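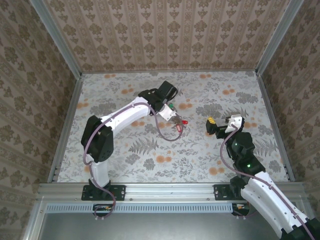
Kumiko Ueda wrote in to say that our October piece on wallpaper was far too kind to damask, and that anyone who has tried to match a repeat across a chimney breast would have used stronger words. She has a point. She also has, by her own account, 3 leftover rolls in the loft and a hallway she no longer discusses.

So, a few corrections. We said a large repeat "wastes a little paper". On a tall stairwell it can waste most of a roll, and the offcuts will be precisely the wrong length for everything except lining drawers. Buy extra, check the batch numbers before you leave the shop, and start from the wall people see first. The corner where the pattern finally gives up should be behind the door.

Tetsuya Koyama disagrees with all of this and recommends paint.

On mixing patterns, opinion in the postbag was split. One camp holds that a busy wall needs a plain floor. The other has already laid the floral lino and would like us to mind our own business. Our view is that two patterns can share a room if one of them is pale and knows its place.

The Henovden paper swap is back in the church hall at 54 Hamada Road. Bring part rolls, with labels if they survive. Last year's woodchip may stay at home.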